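Why does a basketball bounce?

Take a basketball and let it fall from your shoulder. It hits the floor, it comes back up, and you catch it near your waist. Easy. But why does it come back at all? A bag of rice does not come back. An orange does not come back either, and please do not try it in the living room.

To understand it we must first look inside the ball.

What is inside?

Mostly air. The outside skin of the ball can be leather or rubber. Under the skin there is a kind of balloon, which is called the bladder. Between the two there are many long threads, wound around and around, and they keep the ball round when it is hit hard.

The air in the bladder is squeezed. Somebody pushed it in with a pump, more air than would go in by itself. Squeezed air always wants to have more room, so it pushes on the walls of the ball from inside, in all directions, all the time. We call this push pressure.

What happens at the floor?

When the ball meets the floor, the bottom of it becomes flat. It is only for a very short moment, much shorter than one blink, and your eyes are too slow to see it. In this moment the air inside has even less room than before. It pushes back strongly, the flat part becomes round again, and the ball jumps up.

You can feel the same thing with your hands. Press a ball hard between your palms, then stop pressing. Do you feel how it pushes your hands away?

Why does it not come back to my shoulder?

Each bounce costs something. When the ball falls, it has energy of movement. A part of this energy comes back in the jump. Another part becomes sound (the "pom" that your neighbors like so much), and another part becomes a little heat in the ball and in the floor. This energy is not destroyed, but the ball cannot use it to go up. So the second bounce is lower than the first, and the third is lower again, until the ball only rolls.

When a player dribbles, the hand gives back to the ball the energy that was lost. That is why a dribble can continue as long as the arm is not tired.

Jhair Condori trains the under-tens at the Ellari sports hall, and he does a small test with each new group. He puts out 2 balls, one pumped well and one soft, and the children must dribble both to the end of the hall. With the soft ball they have to bend very low and hit it much harder. After this, he says, they always check the ball before they play.

Try it at home

You need a ball, a wall with a tall sheet of paper on it, a pencil and one friend.

Hold the ball so that its bottom is at the top of the paper. Let it go, do not push it. Your friend looks where the bottom of the ball arrives after the first bounce and makes a mark there. Do it a few times, because the first mark is often wrong.

Lizeth Chávez, who is nine, dropped her ball from 200 centimeters and her best mark was at 138. Then she left the ball outside on a cold December night and tried again in the morning. The mark was much lower. 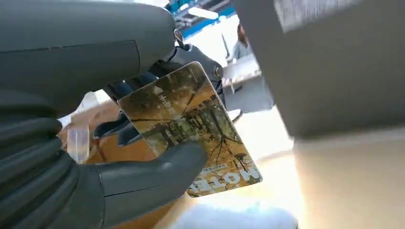 The reason is that cold air pushes less than warm air. No air went out of Lizeth's ball in the night, but the air inside became cold and its push became weaker. She brought the ball to the kitchen, waited until lunch, and it bounced well again - no pump was needed.

You can also change the floor. Try tiles, then a carpet, then grass. A soft floor takes a lot of the energy for itself, and this is why nobody plays a good basketball game on the lawn.

Words to remember

Bladder: the balloon inside the ball.
Pressure: how strongly the air pushes on the walls.
Energy: what a thing needs to move, to make sound or to become warm.

One question to think about: if you drop a basketball on the Moon, where there is no air outside, will it still bounce? Remember where the air is that does the work.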